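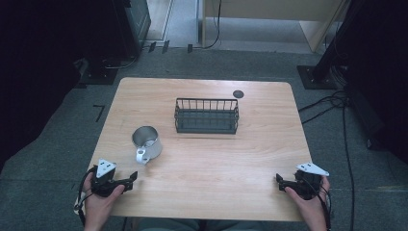

*The metal mug and the wire basket on the light wooden table.*

Séverine Joly has organized kitchens in small offices for a long time, and she always begins with the mugs. "People think the problem is the cupboard," she told me. "But first I want to know which cup each person takes in the morning, and where they leave it after."

We met in January, shortly before nine, when she was preparing a new shared kitchen for Renaud, a translation office with 56 employees. She talked quickly and moved things while she talked.

I asked her why she likes metal mugs. "A metal mug falls and you pick it up," she said. "In my first job, at Womow, we bought 100 ceramic cups. After one year we had 70." She does not blame anybody for this. Cups go home in bags, or they stay behind a plant on somebody's desk. A brushed surface also pleases her, as small scratches do not disturb her eye there.

The handle is more important for her than I expected. She prefers a white one on a silver body - it is easy to find with the hand when you are half asleep.

About the basket she has strong opinions. "It must be open on top, and the sides must be bars. When the sides are closed, people put things inside and forget them." A solid base she accepts, but she wipes it every evening. In her own home she keeps the same kind of basket for tea, lemons and the keys of her neighbor.

Her colleague Timothée Vidal does not agree with everything. He would like hooks on the wall for the mugs and no basket at all. "Séverine loves baskets too much," he said to me later by phone. They discussed it for a full afternoon at Skaltwood, their last client, and there the hooks won.

For Renaud the question is still open. Before I left, she turned to the table again and asked me where I would look first for a cup. I said on the left. She wrote it down in her notebook, with my name next to it.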